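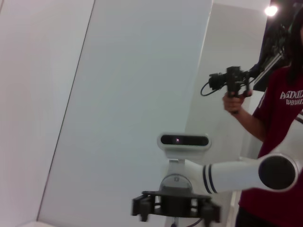 June, 14:20. Arm 2 drops out of position hold during slow moves

Present: Wekesa Mushi, me (A. Akpalu).

Symptom as logged: arm 2 (Arthur) is commanded through the calibration arc at low speed, reaches waypoint 37, then wrist joint 3 overshoots and the arm swings wide before the controller catches it. No contact with anything. Protective stop came 30 ms after the following error exceeded the limit. The stop is within spec. The overshoot is not.

Seen 2 times this morning, both on the return leg. Outbound leg clean each time.

Checked first:
- Payload setting. Controller still had the value for the old Steltar gripper. Flange now carries the black gripper, and the depth camera and its bracket were never added to the model. Corrected mass and center of gravity. Overshoot smaller, still present.
- Flange bolts. Torque OK, no marks on the mating face.
- Gripper cable. It hangs below the base with no strain relief. Flexed it by hand at standstill, no dropout on the bus. Needs a clip regardless.
- Depth camera bracket. Tight.

Not the cause: network load. Wekesa ran the arc with both image streams disabled and got the same error trace to within noise.

15:05. Pulled the joint log. Encoder count on wrist joint 3 jumps by 3,000 in a single cycle, then returns. Motor current follows it, so the drive is reacting to a bad reading and the arm really does move. The jump lands at the same joint angle in both traces. Points to the encoder ring or its connector. A tuning fault would spread out more than this.

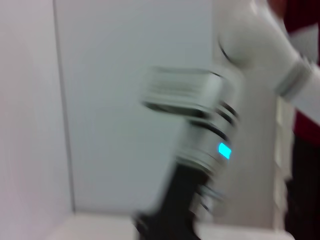
Arm in motion, status light cyan.

Note on the light: do not use it as an indication that the arm is safe to approach. The log has the controller reporting normal operation right up to the following error, and the light only repeats what the controller reports.

Safety point, separate from the fault. The written rule from Prastcombe is hands and held equipment outside the reach envelope whenever the drives are enabled. The tape on the floor was laid out for the short gripper and is now inside the true envelope. To be moved out before the next powered run. Until then, drives off for any work at arm's length, and a second person on the stop button for every powered move.

15:40. Speed limit set to minimum in the safety configuration, password changed. Tag on the control cabinet.

Open items:
1. Remove wrist cover, inspect encoder connector, reseat, photograph before and after. (Wekesa)
2. If connector is clean, request a replacement joint from Orkix. Send both traces with the request. (me)
3. Payload values for every tool into the shared config file, so a gripper swap forces a new entry.
4. Clip for the gripper cable.
5. Move floor tape.

Arm 2 stays out of service for anything except the arc test. Next entry after the cover is off.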